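Open day at Ondance, Prudthorpe

September 2019

Quick write-up before I forget it all. Got to Prudthorpe late, train was fine but the bus from the station only goes once an hour and I'd just missed it. Walked. Half an hour along the bypass, no pavement for the last bit. If you go next year get a lift.

Ondance is in the old Timmermans building, the long low one behind the garden centre. Still says Timmermans over the loading door. Sign in at the desk, sticker badge, bag in a locker. Tours every half hour, 6 to a group, and they do stick to it. I was put on the second one after lunch, so had a wander round the display boards first. Mostly history of the firm, a bit thin. Tea was free. Biscuits gone.

First stop was the workshop. Lathes, a big saw, racks of parts in blue trays. Our guide rattled through it, clearly wanted to get to the hands. Fair enough, so did I. Asked about the wiring, was told they buy the cable in and make up the ends themselves on the bench by the window. Slow job by the sound of it. Two people on it full time.

Then the test room, where they leave a finger opening and closing on a rig until something gives. Target is 400 hours before anyone looks at it again. Quite a racket with the door open, a sort of clacking. Somebody had stuck a paper chart on the wall with the failures marked in red pen. Would have liked longer with that chart but we were moved on. Most of the red was down at the left, first few days, which the guide said is normal. If it gets through the first week it tends to keep going.

Hands room next, the main thing really. You stand behind a tape line. They run the hands in short goes and talk over the top, so you miss half of it if you're at the back. I was at the back for the first go, then got to the front.

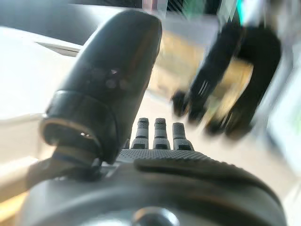 Photo: Ondance / Fandetti open day set

The thumb is much chunkier than I'd thought, black, with a thick collar round the joint. Fingertips on the grey one are short and stubby with darker caps on, and the strip of palm under them is all little raised dots. Grip, I suppose. The other black hand is all blur there, and that's pretty much how it looks in real life too, your eye can't keep up when they let it go at full speed.

Somebody asked what they cost. Didn't get a straight answer. Somebody else asked if they could shake hands with one and was told no, insurance. A lad of maybe ten asked why it needs fingers at all when a claw would do, best question of the day. The reply was that a claw is fine if you know what's coming down the line and they mostly don't. Then a long bit about gloves and wear which I lost the thread of. The fingertip caps are made by Fandetti, who had a small stand in the corridor with samples you could squeeze. Took one of each leaflet. Softer grade feels like a bike grip, the harder one like a shoe sole.

Last stop was the control room, which is a desk and a lot of screens. Around 1000 runs logged since June, they said. Didn't catch what counts as a run. We got 5 minutes in there and then back to the desk to hand in the badges.

Worth the trip? Yes, just. Too rushed, and the talk in the hands room wants a microphone. Would of liked to see one picking something up close to, on a table you can walk round. Staff were friendly and nobody minded daft questions. Toilets clean. Parking looked full by mid morning so go early or go after three.

Bus back was on time. Leaflets are in the club folder if anyone wants a look, please put them back in order.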